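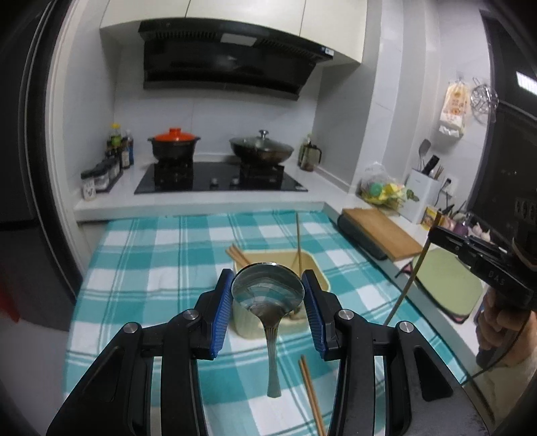
Abb. 3: Löffel aus Edelstahl und Essstäbchen aus Holz, dahinter der Behälter auf dem karierten Tischtuch

Warenkunde Küche und Tisch, Einheit 4: Besteck ordnen und aufbewahren
Unterlagen zum Kurs von Agustina Urrutia, Stand 13. August 2018

4.1 Material
Edelstahl verträgt Spülmaschine und heißes Wasser. Holz quillt auf und wird mit der Zeit rau. Stäbchen aus Holz daher von Hand spülen, kurz abtropfen lassen und mit einem Tuch trocknen. Nicht im Spülwasser liegen lassen.

4.2 Stehend aufbewahren
In Abb. 3 lehnen die Stäbchen als Bündel im Behälter, ein einzelnes steht fast senkrecht an der anderen Seite. Zwei weitere liegen nebeneinander auf dem Tuch. Für den Unterricht gilt:
– Stäbchen immer paarweise einräumen, Spitzen nach oben
– Löffel mit breiter, runder Laffe getrennt von den Stäbchen stellen
– Behälter höchstens 70 mm vom Tischrand entfernt vermeiden, er kippt sonst leicht beim Abräumen
– Behälter leeren und auswischen, bevor neu eingeräumt wird

4.3 Standort
Abstand zum Kochfeld mindestens 91 cm. Der Tisch eignet sich besser als die Arbeitsplatte – dort wird der Platz beim Kochen gebraucht.

4.4 Übung
In Zweiergruppen einen gemischten Satz Besteck sortieren. Der Lehrküche stehen nach der Bestellung vom Juli fast 200 Teile zur Verfügung. Beschädigte Stäbchen aussortieren und bei Naomi Koech abgeben. Die Listen liegen im Ordner Stondus, Fach 2.

Zur nächsten Einheit bitte ein Geschirrtuch mitbringen.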